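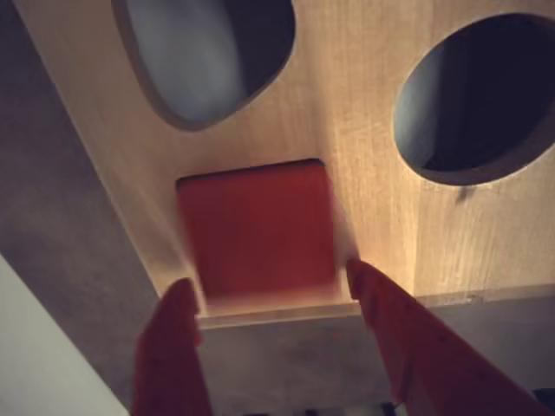

Section 3. Setting Up the Shape Board and Playing the First Few Games

Welcome, and thank you for bringing a Fiadzo shape board into your home or classroom. If you have followed the earlier sections, you have already unpacked everything, checked the pieces against the card in the lid, and given it all a wipe with a dry cloth. Now comes the part most people have been waiting for, which is standing the board up and letting somebody small put a block through a hole. Please do read this section to the end before you start, even if you have owned a shape sorter before. The Fiadzo stands a little differently from most, and the few minutes you spend here will save you from taking it apart again later.

3.1 Choosing a spot

A low, level table is best, or a firm patch of floor. Carpet is fine as long as it isn't the deep, shaggy kind, which lets the feet sink unevenly and makes the panel lean. Leave enough room behind the board for an adult hand to reach in and collect the blocks, because they do pile up.

Try to find a place with even light. A lamp set low and off to one side will make a pale wood panel glow beautifully, but it also throws long shadows across the openings, and a child who is still learning to tell a round hole from an oval one can use all the help you can give. Light from overhead or from a window behind the child works very nicely.

3.2 Standing the panel

1. Lay the two feet on the table with the grooves facing up. The feet are the same, so it doesn't matter which goes left and which goes right.

2. Hold the panel with the beveled side of the openings toward you. Run a fingertip around the rim of the oval if you aren't sure. The front edge slopes gently inward and the back edge is square.

3. Lower the panel into both grooves at once, keeping it as straight as you can. It should slide down with a light push from your palms.

4. Slip one wooden peg through each foot and turn it until it feels snug.

5. Give the top of the panel a gentle rock. If it moves, take the pegs out, lift the panel, and start again from step 3.

Note: The panel may feel tight the first time, especially in December or whenever the heating has been on for a long while. Wood takes a day or so to get used to a new room. If it really doesn't want to go in, leave it lying flat overnight and try again in the morning — it will nearly always be friendlier.

Caution: Do not tap the panel down with a hammer or mallet. The grooves can split, and a split foot can't be glued safely.

3.3 Checking the fit of the blocks

Every block is tried in its opening before it leaves us, but we like you to check for yourself.

1. Pick up the square block and hold it lightly by two opposite sides, with the flat face toward the panel.

2. Bring it up to the square slot and let it rest there before you push. You will feel the corners find their places.

3. Press gently with your fingertips. The block should go in with a thin, even gap along its edges. That gap is meant to be there, so please don't try to pad it out with tape or felt.

4. Do the same with the round block and the oval one.

If a block sticks halfway, ease it back out the way it came and turn it a quarter turn. Should it stick again, rub a little plain beeswax along its sides, buff it with a soft cloth, and try once more. Amerley Dramani, who finishes the blocks in our workshop, asks us to remind you that a very small dab is plenty. Too much wax picks up crumbs and fluff, and then you will have a stickier block than you started with!

Caution: Never sand the inside of an opening. It takes only a few strokes to make the slot too loose, and the painted blocks will begin to go in crooked.

3.4 The first games

Start with the square. It may seem kinder to begin with the round block, which fits whichever way you turn it, but we have found that young children enjoy the little pause when the corners line up. Hand over just the one block, sit beside the child, and let them look at the panel for as long as they like.

When the square is going in happily, add the round block, then the oval. Children often try the oval block in the round opening first, and there is no harm at all in letting them. Try not to guide the hand. If you would like to help, point to the rim of the right opening and trace it slowly with your finger, then let the child do the same.

Five minutes is a good length for a first game. Some children will want to carry on well past that, and others will wander off after one block and come back to it before bedtime. Dede Kyei, who tested the early boards with her own nursery group, kept a shallow tray in front of the panel so that dropped blocks didn't roll away under the furniture, and we now recommend the same to everyone.

Note: The board is meant for use with an adult close by. Do not let children lean on the panel or pull themselves up by the openings.

3.5 Care after play

Wipe the panel and blocks with a barely damp cloth, following the grain, and dry them straight away with a clean one. Do not soak anything, and keep all of it out of the dishwasher. Marks from crayons usually come off with a soft white eraser. If the bare wood begins to look dull or feel rough, a thin coat of Nuvwood balm will bring it back. Leave it to dry until the surface no longer feels tacky, and keep it away from the painted faces.

Store the panel flat or upright in its feet. Please don't lean it against a wall or a radiator, where it may bow over time.

3.6 Spare parts

Replacement blocks, feet and pegs can be ordered from Hiltellow. The part number for a set of three blocks is 601, and a pair of feet with pegs is 500. Have a look at the underside of the left foot before you write to us, as the small letter stamped there tells us which size of groove you need.

Section 4 covers the Gendstead extension panel and how to join it to this one.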